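Procès-verbal de l'assemblée générale ordinaire de l'Association des usagers du canal de Ferholm
Séance du 18 mai, salle Bandara 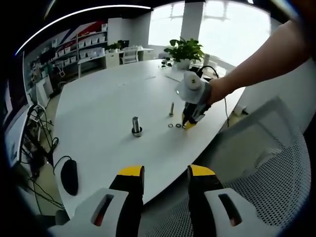 La séance est ouverte à 18 h 30 par le président, M. Leandro Quintana. La feuille de présence, signée à l'entrée, fait état de 56 membres présents ou représentés sur les 67 que compte l'association. Le quorum étant atteint, l'assemblée peut valablement délibérer. La secrétaire de séance est désignée à l'unanimité. Les pouvoirs lui sont remis et demeurent annexés à la feuille de présence.

1. Approbation du procès-verbal de la séance précédente

Un membre demande que soit rectifiée la mention relative à l'écluse de Dutside : la fermeture évoquée concernait la passerelle amont et non la porte aval. La rectification est admise. Le procès-verbal ainsi modifié est adopté à l'unanimité.

2. Rapport moral

Le président rend compte des démarches engagées auprès du gestionnaire de la voie d'eau. Deux réunions se sont tenues au cours de l'hiver. Elles ont porté sur l'état du chemin de halage entre Ferholm et Hirlow, sur l'envasement du bassin de virement et sur les horaires de manœuvre hors saison. Le gestionnaire a confirmé la reprise des berges au droit de l'ancien lavoir, sans s'engager sur un calendrier. Il a en revanche refusé l'ouverture de l'écluse après 19 heures.

Plusieurs plaisanciers regrettent ce refus, qui oblige les bateaux venant de Hirlow à passer la nuit au ponton d'attente, dépourvu d'éclairage. Le président indique qu'un courrier a été adressé en ce sens et qu'il est resté sans réponse à ce jour. L'assemblée souhaite qu'une relance soit faite par lettre recommandée.

Le rapport moral est mis aux voix. Il est adopté, deux membres s'abstenant.

3. Rapport financier

Les comptes de l'exercice écoulé sont présentés poste par poste. Le solde créditeur s'établit à environ 3000 euros. La hausse de la prime d'assurance est compensée par la baisse des frais d'impression, le bulletin étant désormais envoyé par courrier électronique aux membres qui en ont fait la demande. Il est rappelé que l'envoi postal reste assuré pour les autres.

Une question est posée sur la ligne « divers ». Il est répondu qu'elle regroupe la location de la salle, l'achat de panneaux d'information et le remplacement du cadenas de la barrière de Dutside.

Les comptes sont approuvés et quitus est donné au bureau pour sa gestion.

4. Cotisations

Le bureau propose de maintenir la cotisation individuelle à son montant actuel et de créer un tarif familial. Un débat s'engage sur la définition du foyer, certains membres souhaitant y inclure les enfants majeurs. Après échange, il est convenu de retenir les personnes domiciliées à la même adresse, sans condition d'âge. La proposition ainsi précisée est adoptée à la majorité, 6 voix s'étant exprimées contre.

5. Stationnement des bateaux au quai de Hirlow

Les riverains signalent la présence prolongée de bateaux amarrés au-delà de la durée autorisée, ainsi que l'usage de groupes électrogènes en soirée. Les représentants des plaisanciers rappellent que les bornes électriques du quai sont hors service depuis l'automne. L'assemblée convient que les deux questions doivent être présentées conjointement à la mairie. Un projet de courrier sera soumis au bureau avant envoi.

6. Journée d'entretien des berges

La journée d'entretien est reconduite en septembre, la date exacte devant être arrêtée avec les services municipaux. Le secteur retenu s'étend du pont tournant à la maison éclusière. Les participants devront se munir de gants et de bottes ; les outils de coupe seront fournis. Il est demandé de ne pas intervenir sur les saules têtards, dont la taille relève du gestionnaire.

7. Renouvellement partiel du bureau

Deux sièges sont à pourvoir. M. Quintana, membre sortant, se représente. Une seule autre candidature a été reçue dans les délais, émanant d'une riveraine de Dutside. Aucun membre ne demandant le scrutin secret, il est procédé au vote à main levée. Les deux candidats sont élus pour la durée prévue aux statuts.

8. Questions diverses

Un pêcheur souhaite que la signalisation de la zone de réserve soit refaite, les panneaux étant devenus illisibles. Le point est renvoyé au bureau.

L'ordre du jour étant épuisé, la séance est levée à 20 h 45.

Le président, Leandro Quintana
La secrétaire de séance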